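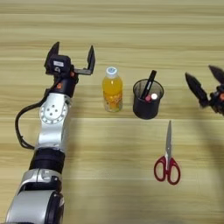
Desk reset thread, part 3
Iqra Hayat · Friday, 8:40 am

1/ Okay, the desk reset continues! Drawers were last week (never again). Today it's the top, and I have one rule – if I didn't touch it this week, it goes somewhere else.

2/ The pen holder stays. It's the black one you can kind of see through at the rim, and I love it, but it had turned into a graveyard for dried-up pens. I tested every one on the back of an envelope and was ruthless.

3/ Black marker made the cut. So did the ones with the pink-red cap and the white cap, for labeling folders.

4/ Scissors are a problem. They live flat on the table next to the pen holder and I keep setting papers on top of them. Zeyu Tang says hang them on a hook. I say I'd lose the hook.

5/ Yes, the orange drink gets a spot too! Cap ON, always. I lost a whole notebook to a spill in February and I'm still mad about it.

6/ Next up is the cable drawer, so wish me luck. If you have a divider you like, tell me – I looked at the Savach one and it's too deep for mine.

Recent from Iqra
Desk reset, part 2: the drawers
Is the Wijaya desk lamp worth it?
Moving day in Jindbridge
4 folders I use every week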